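Pavthorpe Makers' Letter
April 4, 2022
By Yesenia Hinojosa

We use cookies to remember your newsletter settings. Accept / Manage

Spring reading, spring walking, and a very good bus

I have been saving this one up for weeks! The Janport footpath is open again from end to end, and I've now walked it twice, once in fog and once in such bright sun that I came home with a pink nose.

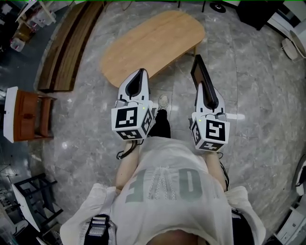
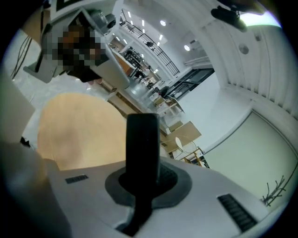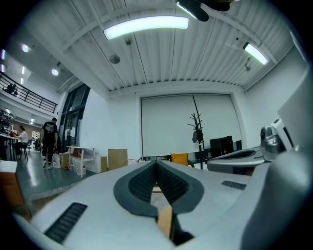 The Janport path, start to finish

If you gave up on this walk when the lower boardwalk closed, please give it another go. The new planks run right through the reed bed, and you come out by the old pump house with the whole bay in front of you. On the foggy morning I couldn't see the bay at all, only hear it, and I stood there far too long listening to the geese argue.

Start at the Pavthorpe end. You get the climb out of the way early, and the wind is usually behind you on the open stretch (going the other way, I've had my hat blown into a ditch). The path is five miles long and mostly flat after the first hill. Joon-young Shin took his mother along and they did it in an afternoon with two long stops, one for tea and one for a heron. Strollers are fine as far as the pump house. Past that there's a stile, and then a muddy bit where the field drains across the track.

What's growing: blackthorn everywhere, and so much of it that the hedges look floury. Coltsfoot on the bank below the chapel. Mal-soon Jang wrote to tell me there are cowslips coming in the meadow behind Ham Farm, on the left as you go down, and she was right, I found a whole sloping patch of them. They should be at their best over the next couple of weeks. Please keep to the mown strip, as skylarks nest in the long grass and you can be nearly on top of one before you know it.

The bus home

Here's the part I'm most pleased with. The number 27 now stops at the Janport slipway, so you can walk one way and ride back with your boots off. I love this bus. It goes all around the houses, past the allotments and over the humpback bridge, and if you sit upstairs at the front your stomach drops in exactly the way it did when you were seven. Have change ready. The card reader was out of order both times I rode.

The shelter at the slipway has a bench and a timetable, but the timetable is the winter one. Check before you set off, especially if you're planning on the last bus.

What to read on it

Soon-im Ra lent me a battered little guide to shore birds and I've hardly put it down. It's short on pictures and long on opinions, and the author clearly can't stand gulls. Two chapters on mudflats sounds like a lot of mudflat, but I read both without stopping and then started the first one again. I'm giving it back next week, so ask her nicely.

If you'd sooner have a story, Byung-chul Yeon is lending out his sea mysteries, the whole shelf. Start with the one about the lighthouse. I guessed the ending wrong three times!

Coming up

We'll walk the path as a group in June, when the evenings are long enough to finish with supper on the slipway. Bring something to share and something to sit on. Dogs welcome on leads. I'll put the date in the next letter once I've looked at the tides, and if you know a good place to buy smoked fish in Janport, write and tell me.

You are receiving this newsletter because you signed up on our website. Unsubscribe or change your preferences at any time.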